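Search course pages Go
Course Library > Everyday Design > Evening Course > Week 5

Week 5: Doors, Drawers and Lids

Notes by Theda Reuter, Grunden Evening College
Put up March 14, 2018

Welcome back, everybody, and thank you for the shoeboxes full of knobs and hinges you brought in last week. I have kept them all on my windowsill and will return them once I work out which belong to whom. These notes cover what we talked about in class, plus a few things I meant to say and ran out of time for, as I usually do.

If you missed the session, please read pages 1 to 30 of the Meinecke reader first and then come back here. The chapter on pantries can wait, though I do love it and hope you'll get there eventually.

1. Why start with opening and closing?

Most of us, when we think about furniture, think about how it looks when it is sitting still. We picture the cabinet with its doors shut and the dresser with its drawers pushed in. Catalogs show them that way, and so do most museums. But a person who lives with a cabinet knows it mainly through the motion of opening it, and that motion takes up room and needs a free hand (sometimes two, if the thing sticks, and my mother's linen cupboard always stuck).

So for this part of the course I would like you to look at furniture the way you'd look at a gate on a farm. Which way does it go? Where do you have to stand? What has to be moved out of the way first?

2. The swinging door

A side-hinged door is the oldest answer and still the one we meet most often. It is easy to make, easy to repair, and it shows you everything inside in one go. What it asks for in return is floor space or counter space, in the shape of a quarter circle. We call this the sweep. In class Leif Damgaard drew the sweep of every door in his kitchen on one sheet of paper, and there was a spot in front of the stove where three of them crossed. He has lived there for years and had been walking around that spot without thinking about it.

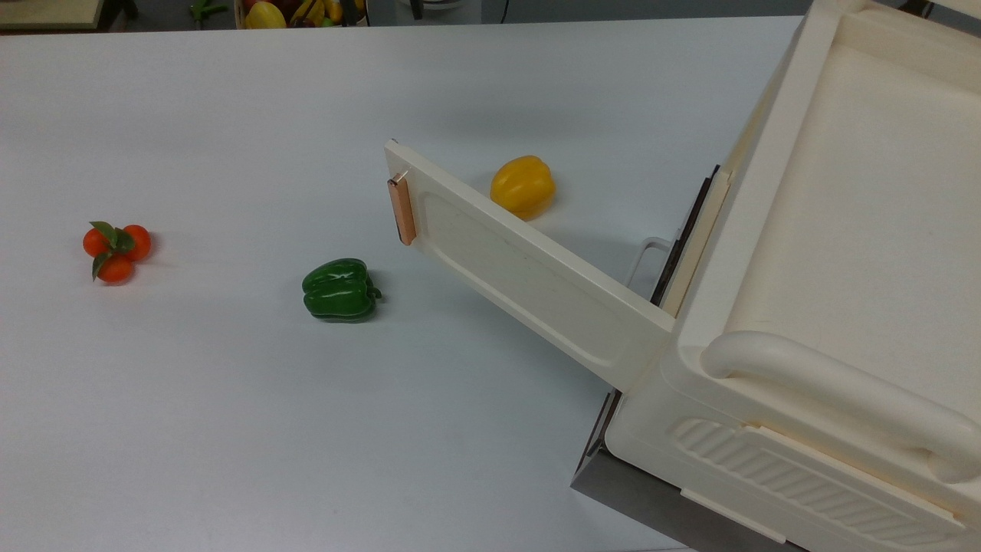

The sweep matters most on a small surface, where you are also trying to put things down. A door on a big wardrobe usually has the bedroom floor to itself, but a door at counter height shares its space with the groceries. Toys are handy for talking this over, as everything in them has been boiled down to the main parts. With the door of the cream-colored appliance standing open to the left like that, you can start asking where you would want the tangerines and the two peppers to be before you swung it, and where you would put them if you were cooking. A real kitchen puts the same question to you, only with a hot pan in your hands.

Please learn these words, as I will use them from now on without stopping:

Sweep: the area a door passes over as it opens.
Landing space: the clear surface near a door or drawer where you can set down what you take out.
Hinge side and pull side: I think these explain themselves.
Reach: how far your arm has to go in past the front edge to get what you want.

Ilse Schwerdtfeger asked whether a door that drops down, like the one on a writing desk, has a sweep too. It does! It also makes its own landing space when it is fully open, and this is a very clever trick when the hinges are strong enough. The old Gimov desks we looked at have brass stays on both sides for just that purpose. The cheaper copies have a bit of chain, and you should not lean on them.

3. The drawer

A drawer is a box that comes to you. That sounds too simple to write down, but think about how much it changes. With a deep cupboard you bend, peer in, and move the front things to get at the back things. With a drawer you stay more or less where you are and look down on everything from above. The price is paid in other ways. A drawer needs runners, it needs to be square, and it holds only as much as its bottom can bear. Anybody who has kept canned tomatoes in a thin drawer will know what I mean.

There is also the matter of the pull. A small round knob in the middle works nicely on a narrow drawer. On a wide one, people tend to grab whichever side is nearer, the drawer goes in crooked, and it jams. Two knobs invite two hands, and that's lovely as long as you have two hands to spare. One long handle lets you take hold anywhere, though you can still pull from one end and twist it, so the runners have to be good.
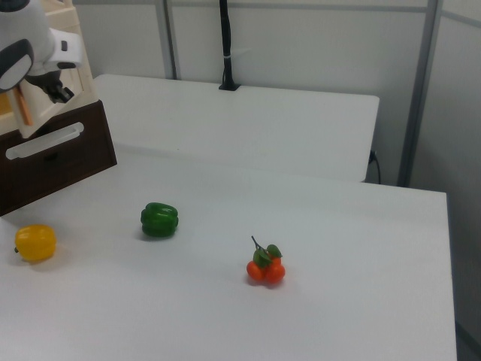 Handle type C on your worksheet: a single long bar, here in white, mounted across a dark brown drawer.

Color does some work in these cases as well. When the pull stands out clearly from the front, your hand finds it sooner, and people with weak eyesight have told me again and again how much they appreciate it. Designers who like everything to match will sometimes hide the pull altogether. I have nothing against a smooth front — my own hall closet has one — but visitors do stand before it looking lost.

4. The lid

We only touched on lids, so I'll be short. A chest with a lid can be sat upon, it keeps out dust better than most doors, and it can be carried by two people without anything falling out. Its trouble is that whatever you put on top must come off again before you can get in. Hannelore Schwerdtfeger told us about a family blanket chest that carried a sewing machine for so long that the blankets were forgotten. Look at the chest on page 249 of the reader and note the little tray fixed inside at one end, for candles and small things. It gives you one shallow place to reach without digging.

5. For next time

Pick one piece of furniture at home that opens. Draw it from above, closed and then open, and mark the sweep, the landing space and the place where you stand. Pencil is fine. Then write 400 words on how it is used on an ordinary morning. Please don't tidy up first, as I want to know about the fruit bowl that lives in the way.

Rahel Hofstetter has kindly offered to bring the Temia hinge samples, so we will start with those, and please be gentle with the spring ones.

Comments

Leif Damgaard: I measured again and it is four doors if you count the broom closet. Should I redo the drawing?

Theda Reuter: Just add it in another color, Leif, that will be perfect.

Ilse S.: Is a sliding door part of this week or does it come later? My bathroom cabinet has two and I'd like to use it for the homework.

Theda Reuter: Sliding doors come later, but do use it. For the sweep you can write "none" and tell us which half you can never get at.

Hannelore: The chest on 249 is nearly the same as ours, only ours has the tray on the other end. Will bring a photo.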